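Gukside front loader and Emmont table cloth: a review of our laundry room setup
Posted 4 Feb 2023 by Dwayne Castellanos

I bought a Gukside front-loading washer in May and put a folding table in front of it at the same time, with an Emmont cloth over the top. I've used both most days since then. A few people have asked me about one or the other, so I'm covering them together. I paid for everything myself.

The washer

It's the plain white model with one round dial and a dark strip across the top for the controls. I chose it over the Tendex because the Tendex has a touch panel and I didn't want one. The dial has a firm click between programs and you can set it with damp hands. The symbols on the panel are small. My mother-in-law does a load when she visits and she needs her glasses for them. A bit of writing beside each one would have helped.

I paid $700 delivered. Taking away the old machine was extra and I did that myself with a borrowed trailer.

Wash results are good. Cotton T-shirts come out clean on the everyday program and the colours have held. Jeans I wash inside out on cold, and they've kept their shape. The final spin wrings them out well enough that they dry on the line by mid-afternoon in summer. In winter they still need a second day, same as with any machine I've owned.

The spin is louder than I expected. It's fine with the door to the hallway shut. The machine walked a little in the first week until I levelled the feet properly. The instructions tell you to use a spirit level and I should have done it the first time. It hasn't moved since.

The door opens wide and the seal is easy to wipe. Lint collects in the bottom fold of the rubber, so run a cloth through there every couple of weeks. The detergent drawer is my main complaint. It doesn't come out in one pull. There's a tab at the back you have to press down, and the tab is stiff. Softener also leaves a residue in its section that needs hot water and an old toothbrush.

The energy sticker is still on the front. I tried one corner with a fingernail and it started to tear, so I left it.

The table and cloth

I wanted a big surface at waist height, near the machine, where I could lay a shirt out flat. I'd been folding on the bed before this and my back didn't like it. The table is nothing special, a second-hand one that cost less than the cloth did.

The Emmont cloth is a pale sage green. The one I bought is 256 cm long, and it covers the table with some to spare. There is a 241 cm size as well, but it would have been short at one end once it shrank. Mine did shrink slightly after the first wash.

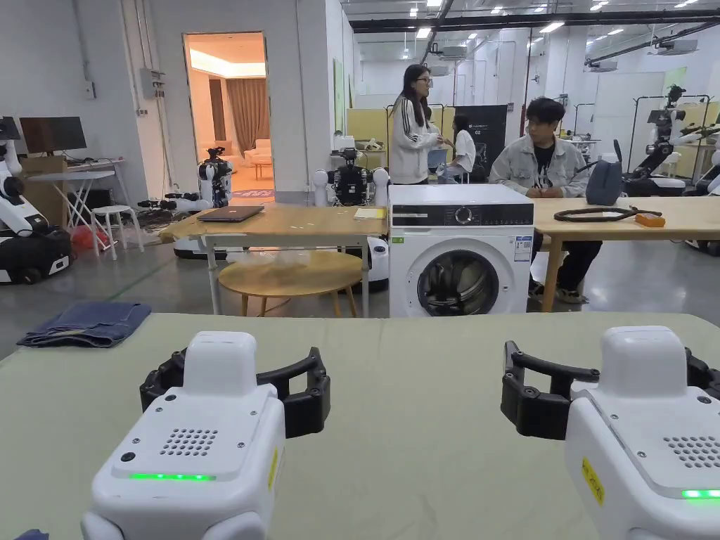
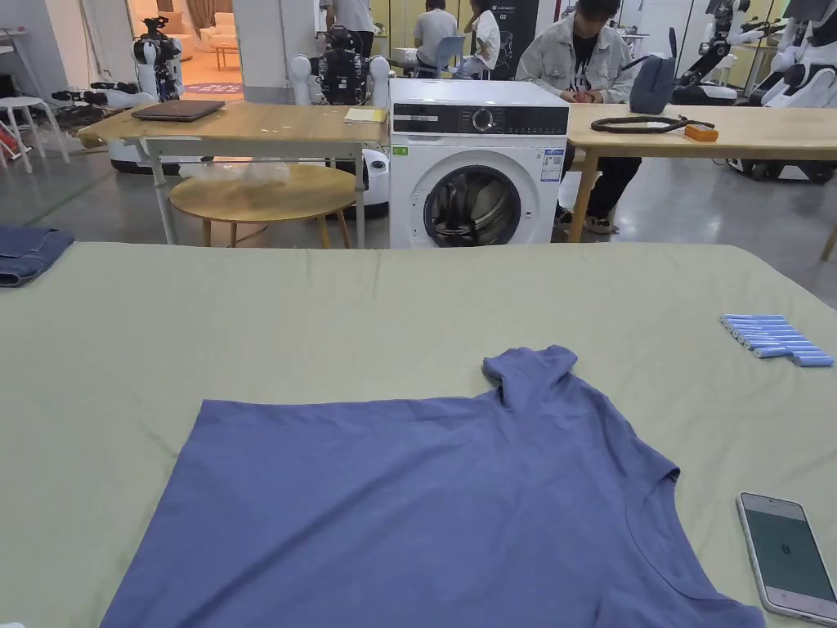 The Emmont cloth on the folding table, with the washer behind and jeans at the left. The blue T-shirt is in the second photo.

The cloth creases. I've ironed it twice and both times the creases were back within a few days, so I stopped. They don't matter for folding. If you want a surface that looks pressed all the time, buy a coated one.

What it does well is grip. A T-shirt laid out on bare laminate slides when you smooth it from the middle. On this cloth the shirt stays put and you can bring the sleeves in without chasing it. Jeans are heavy enough to fold anywhere, but it's handy to have room to leave a finished pair at the end while you do the rest.

The pale colour shows marks. I put a coffee mug down on it once and got a ring, which came out with a soak. Dark denim hasn't left any dye on it so far, though I only put jeans there once they're fully dry. It also picks up lint from towels, and a quick shake outside sorts that.

Other bits in the room

The light wooden table with white metal legs beside the washer is an old Nouri desk. The top is scuffed and I haven't bothered to sand it. It holds the laptop and a bit of paper for notes. I wouldn't use it for folding, as the surface catches on knits.

The round wooden table is there because it had nowhere else to go. It's a good height for a peg basket.

Would I buy them again

The washer, yes, at that price. If it goes up much I'd look at the Tendex again and put up with the touch panel. I'd want to see whether they've fixed the drawer tab on the newer ones too, so have a go at it in the shop before you pay.

The cloth, yes, in the same size. I'd go a darker green if they made one. I've heard they do a grey, but I haven't seen it in person and I don't know if it's the same fabric.

Washer: 4 out of 5. I took a point off for the drawer and the noise on spin.
Cloth: 4 out of 5. It creases and it shows marks.

I'll update this if anything breaks. The warranty card for the washer had to be posted in, and the online form didn't accept my serial number, so keep your receipt.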